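The Patient Art of Pulling a PC Apart

I've been sitting on a stool in Drokbridge for most of the morning, and I've developed strong feelings about a hard drive. It's a plain 3.5-inch one, the sort I used to chuck in a drawer, and Nawal Benmoussa has been writing software to handle drives like it since May.

The project is called Kistwood, and the idea is easy to say over a cuppa. Take old desktop computers, get the useful bits out without wrecking them, and let a pair of robot arms do the fiddly work. The arms came out of their boxes and moved beautifully on day one, she tells me. Everything since has been code! 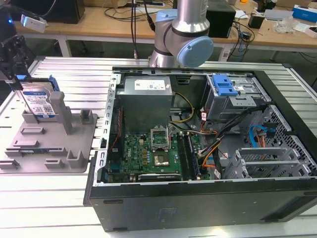
Most of that code is about not trusting itself. The planner, which the team calls Rind, keeps a running list of what it thinks is where: drive, latch, memory, cables. Each item carries a confidence score, and if the score drops too low the arm stops and looks again. Early on it looked again so often that a single drive took 200 seconds (Nawal has the logs, and she winces when she opens them).

Cables were the worst of it. A power supply is a nice big box and a motherboard stays put, but a bundle of wires is a different shape every time you meet it. Lionel Caron, who looks after perception, gave up on modelling each wire and now treats the whole tangle as a sort of fog. The planner can go over the fog or beside it, and going through costs so much that it'll nearly always find another way. I loved this. I've been treating the cables behind my telly like that for years.

Latches turned out friendlier. A bright blue plastic one on a metal drive cage is a gift to a vision system, and Lionel's colour detector picks it up in a few lines of code. His trouble is the makers who did theirs in black.

Then there's the putting down. I'd assumed that was the easy half - it's where they lost a good chunk of autumn. The grey fixture tray has posts and slots to hold a drive upright, and a drive that goes in a touch crooked will bind. So the last 5 millimetres run on force alone, with the cameras ignored, and the controller gives a little wiggle when it feels resistance. Nawal tuned that wiggle by hand over around 300 placements.

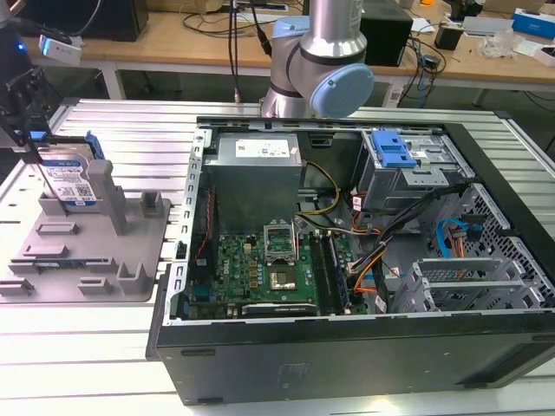 What comes next

Memory modules, mostly. Menaka Khondokar is writing the release routine, and she's got it working in the simulator, where the clips behave themselves. She reckons the real ones will keep her busy until Christmas. After that she wants Rind to explain its choices in plain English, so whoever's on shift can tell why an arm has stopped without ringing her at dinner.

I asked if I could have a go at the teach pendant before I left. Nawal dropped the speed right down, handed it over, and stood very close to the stop button.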